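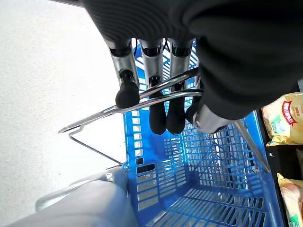 Chapter 3
Retail Stores and the Goods They Carry

Learning Objectives

After studying this chapter, you should be able to:
Explain the difference between a product line and a product assortment.
Calculate the rate of stock turnover for a small store.
Describe how shelf space is divided among competing goods.

Key Terms

assortment
average stock
facing
markdown
stock turnover

Opening Case: A Grocery Store in Stestutwood

The town of Stestutwood has one full-service grocery store, Etar Market, which stands at the corner of the main road and the rail crossing. The store carries 3192 separate items. A larger competitor, Dusex, operates a supermarket in the next county and carries several times that number. For many years the owners of Etar Market believed that customers who drove to Dusex did so for lower prices. A survey of households taken in September showed a different pattern. Most of those who shopped elsewhere named a particular product they could not find in town, such as a type of flour, a brand of coffee, or a pickled cabbage made by the Stępień bakery and delicatessen.

The owners could not add shelves, as the building occupies the whole of its lot. They reviewed their sales records and found that 360 items had sold fewer than three units in the past year. These items were marked down and removed. The space was given to goods that customers had requested, and each new item was placed on trial for 60 days before a decision was made to keep it.

Questions of this kind are the subject of the present chapter. A store buys goods before it knows whether they will sell, and it must pay for them, house them, and protect them from spoilage until they do.

3.1 The Assortment

The assortment of a store is the full set of goods it offers for sale. It is measured in two directions. Breadth refers to the number of product lines, such as dairy, canned vegetables, or household paper. Depth refers to the number of choices within a single line. A hardware store that sells paint in two colors has little depth in paint, even if its breadth is considerable.

Small stores generally favor breadth. Their customers expect to complete most of a weekly shopping trip in one visit and will accept a limited choice within each line. Specialty stores favor depth.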